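Foltira demo kit, two months in
Posted 11/12/2019 by Lina Chidiac

Quick one, I have a batch running. Foltira is the recording package from Bonetport — software, a placement planner, wrist and head camera mounts, a replay viewer. We use it to collect demos for a tabletop policy. Two arms, household stuff, brown paper and blue tape on the table. Paid full price, no deal with them.

Setup took an afternoon. Manual is thin. Ikechukwu Garba did the camera calibration twice becuase the first one saved without a name and vanished. Annoying.

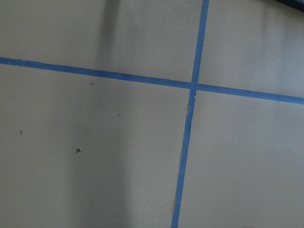 The placement planner is the best part of the kit. It tells you which cell an object goes in before each episode, and it keeps the spread honest when people get tired and start putting things in the same spot. You tape your own grid, it doesn't need to be square. We also add pen marks inside the cells, like the little black x there, and type them in as extra start points. Works fine. Tape crossings are the weak spot, the edge lifts and frays, so keep a roll handy.

Numbers: 600 episodes so far, 47 thrown out. Most of those were dropped wrist frames, fixed in the June firmware supposedly. Not fixed for us.

Head view is good. Wide, decent color, gets nearly the whole table. 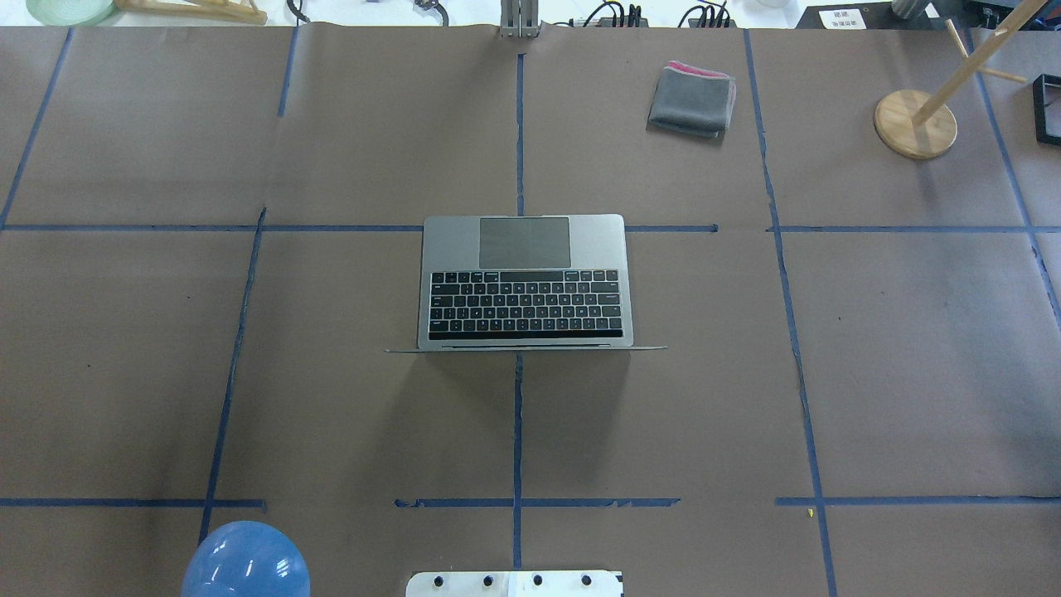 Head camera, laptop on the center line, folded cloth up and to the right.

Labeling is where I lose patience. Every episode wants a text instruction and the box forgets your last one. Kuldeep Prajapati wrote a script to fill it in, 50 lines, should of been a button. Export is OK. Replay viewer is great — scrub all the cameras together, mark a bad grasp, done.
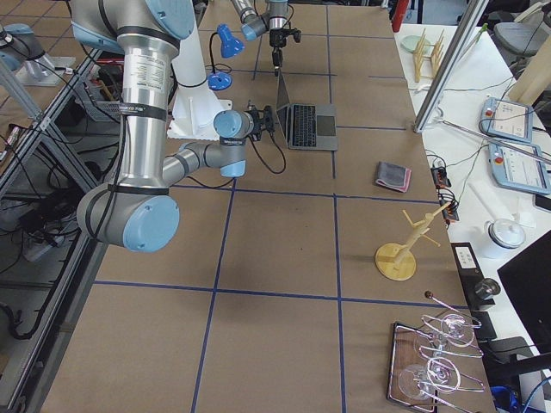
Support is slow but real. Gülizar Yazıcı answered my ticket about clock drift between the side camera and the arms, with a patch that worked first try. Took nine days though.

Would I buy it again? Yes for two arms. For one arm and one camera, no, too much money, write your own logger.

Score 88 out of 100. Loses points for the label box and the dropped frames. Will update when the Idville lab sends back thier training results.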